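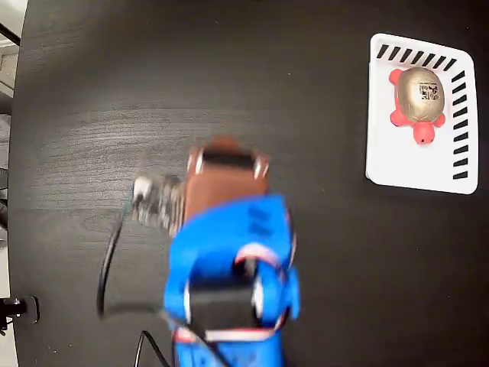

Toy turtle, missing since the library's summer sale, turns up in a box of extension cords

ALTNESS — The smallest resident of the Altness Public Library play corner is back on its tray, after an absence that produced two posters, one accusation and a drawing of a shark with the word GUILTY under it.

The toy turtle, which is small enough to close a fist around, belongs to the library's sorting game. Children draw a card, find the matching animal and put it on a tray. The game has a frog, a hen, several fish and a walrus that gets more attention than it deserves. It had one turtle, and for most of the summer it had none.

"We kept the turtle card in the deck, which in hindsight was cruel," said Nuria Valcárcel, who runs the children's room. "A kid would turn it over and just look at you."

Suspicion fell first on the sale table in the lobby, where used toys go for a quarter and the proceeds go toward new picture books. The sale brought in $156 this year, and Valcárcel spent part of an afternoon wondering if 25 cents of that was turtle.

It was not. Yogesh Sengar, who looks after the building's equipment closet, found the animal on Sunday at the bottom of a box marked CORDS — MISC. He had been looking for a cord.

"I put my hand in and there was a face," Sengar said.

How it got there has not been established. Hugo Casado, age six, told staff that the turtle went in by itself because it was tired. His father, Benito Casado, said the family had no further comment and then asked whether the box had been near the train table in June, which it had.

The library had already begun to move on. Valcárcel had priced a replacement set from a school supply catalog and found that turtles are not sold alone. The cheapest option was a tub of 100 assorted sea creatures, most of them crabs. A neighboring branch in Brito offered a tortoise on permanent loan, and it was turned down after a short discussion about the picture on the card.

"It's a flipper question," said Brynhildur Bjarnason, a retired biology teacher who reads to the preschool group and was consulted on the matter. "You can't have them learning it wrong at four. They'll argue with you about it at nine."

Bjarnason has since offered to give a talk on the difference between turtles and tortoises. It has been scheduled for October, in the large meeting room, at her request.

The turtle's return was marked with very little fuss. It was washed in the staff sink, both posters came down, and the shark drawing was left up because the artist asked for it to stay. One parent suggested a reward for Sengar, who said he would accept the cord he was looking for, if anyone has it. It is orange and goes to the big coffee maker.

The play corner is open whenever the library is. Parents are asked to check pockets, hoods and strollers on the way out. The hen has been gone since Thanksgiving.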